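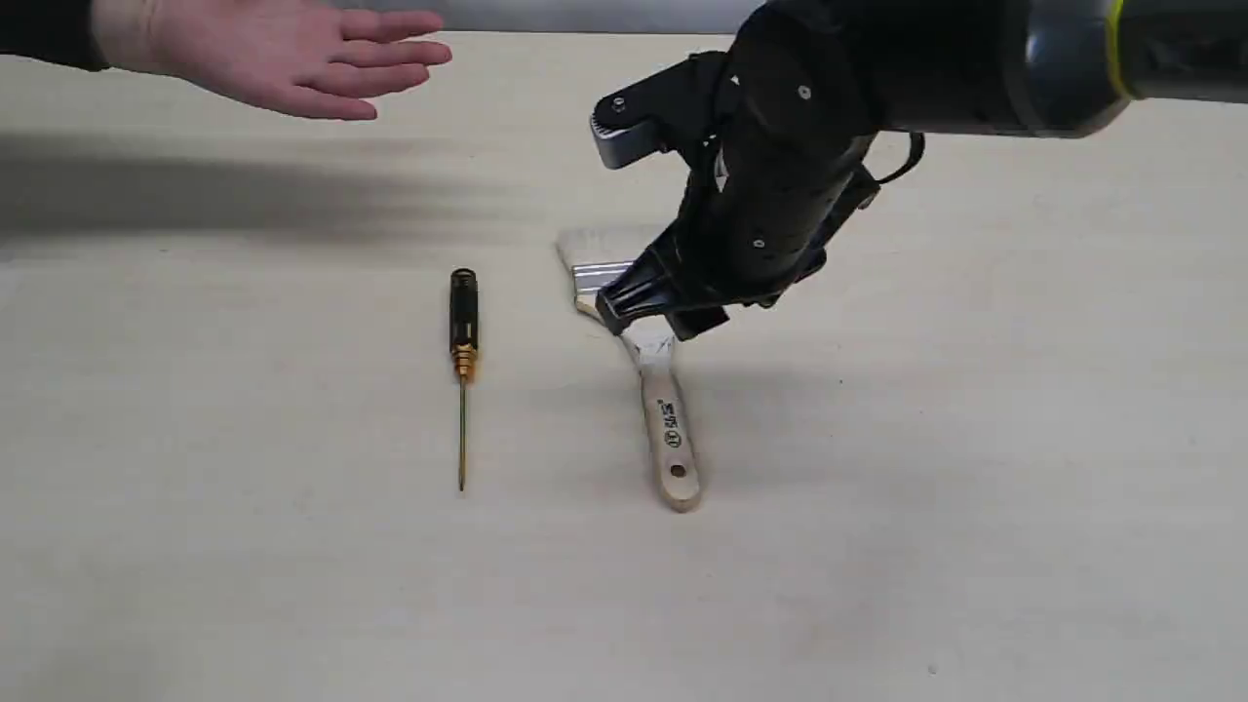
**Yen-ting Mok** · member, small repair shop

Can a robot arm put away bench tools yet? Brushes, little screwdrivers, caps and clips, all of it ends up on one table by Wednesday and I'm the one sorting. Seen a used Temau for 3,000. Shop is me plus a part timer. Worth it or no?

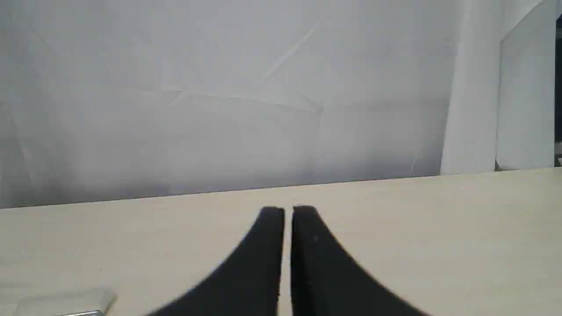 Needs to run while we're working, not overnight. No cage, no room for one.

## 2 replies

**Hoi-yan Shih** · regular

Depends what you call putting away. Picking up one brush off a clear table – fine, thats been doable for years. Thin screwdriver shafts are harder, they roll and the fingers close on nothing.

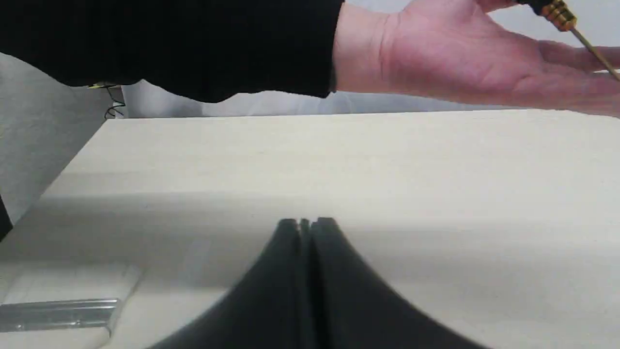 People reaching in is the other thing. Get one rated for working next to hands and run it slow. Slow means 40 pieces takes most of a morning. I'd try this order:

- Brushes and anything with a fat handle first. Same spot, same bin. 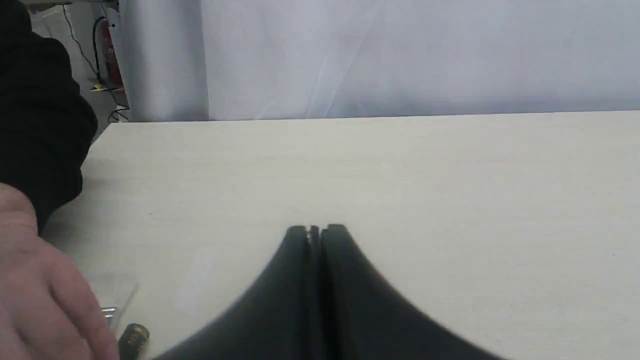
- Clear plastic last, or never. Cameras hate it, ours missed the lids about half the time.
- Tiny metal bits: magnet tray. Not a robot job.

**Yao-tsung Chiang** · new here

no. buy a drawer organiser, 200 tops. had a Viretti two years, spent more time teaching it then sorting. ask the seller if the gripper is inculded tho, mine wasnt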